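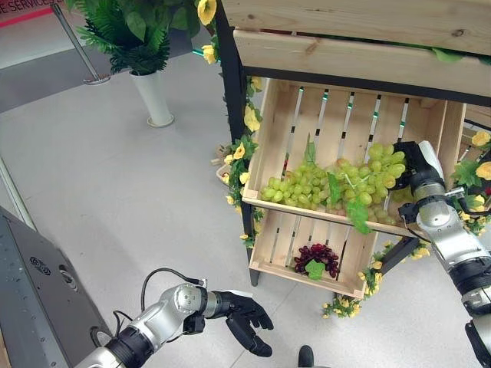
Does a banana really make other fruit go off faster?

Posted by Sodach

My sister-in-law swears by keeping bananas in a separate room from everything else. She says one ripe banana will finish off a bowl of apples in a couple of days. I've kept mine all together for years and never noticed, and I suspect this is one of those things people repeat without checking. I've also seen little sachets from a firm called Plusovport that you drop in the bowl to "absorb ripening gas", six to a pack, and the reviews all read as if the same person wrote them. Is there anything in it, or am I being sold a bag of dust?

Pantelis Mavromatis

There is something in it, though your sister-in-law is laying it on thick. Bananas give off ethylene as they ripen, and so do apples, pears, peaches and avocados. Put a hard avocado in a paper bag with a banana and it will usually soften sooner than one left on the worktop. I use that trick a lot.

An open bowl in a draughty kitchen is another matter. The gas drifts off, and I doubt you'd see much difference. Apples are big producers themselves, so blaming the banana for what happens to them seems unfair. Where I would be careful is a closed fridge drawer: keep apples away from broccoli, cucumbers and leafy stuff, which yellow quickly. Grapes, strawberries and citrus don't ripen any further once picked, so all you get there is ageing and mould.

As for the sachets, the ones I've seen rely on a chemical that does react with ethylene. Whether one small packet does anything in an open bowl is a different question, and I notice the makers never seem to answer it. Save your money - or buy less fruit at a time.

Trultia

My nan wrapped the stalks in cling film and hers lasted ages.

Ó Súilleabháin

Tried the cling film in April with two bunches from the same shop, one wrapped and one not. Both were spotty after 7 days and I couldn't tell them apart. Hardly a proper test, but I've stopped bothering. Heat matters far more in my kitchen. Moving the bowl off the shelf above the boiler did more than any gadget.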